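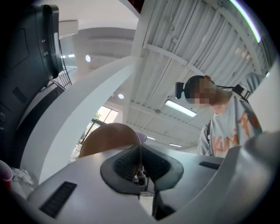 Re: Ceiling hooks in the Collet unit, and the lights

Date: 2024-05-13
To: Bevthorpe Shared Workshop list

Replying to the message from last night, quoted underneath so the people who joined since October can follow.

> Does anyone know what the hooks on the ceiling are rated for? I would like to hang two extension reels over the packing benches so the cords stay off the floor. Also, are we still changing the fluorescent lights, and does the white metal ceiling need painting first? The quote I saw was for 2,000 and that seemed like a lot for one room.

No rating that I can find. The Praston drawings show the beams and the corrugated panels between them but say nothing about the hooks and fittings. I would not hang anything from them heavier than a cable tie and a cord. The reels should go on the beams with proper clamps. Zotatberg sells a beam clamp marked for 60 pounds and two per reel is plenty. Please don't drill the panels. They are thin, and the last hole we made let water in over the sink for most of a winter.

On the lights: yes, still changing them, one bay at a time. The 2,000 was for everything, including rewiring the switch by the side door. Tubes and fixtures alone come to 1,000, and we have more than 200 left over from the shelving money to put toward that.

Painting is not needed. The panels want a wash, mainly along the ridges where dust collects. A soft brush on a pole and dish soap will do it. Start at the far wall and work toward the door, and cover the benches first – the drips are gray and they stain cardboard.

If you still want the reels up before the lights are done, tell me which two benches and I'll mark the beams. The cord has to reach the floor on both sides without crossing a fixture. I measured for the bench nearest the door and it works there. The middle one I'm less sure of.

I also still need the long ladder back from whoever has it.

> One more thing, is the key to the fuse box on the same ring as the front door?

No, separate ring, inside the gray cabinet.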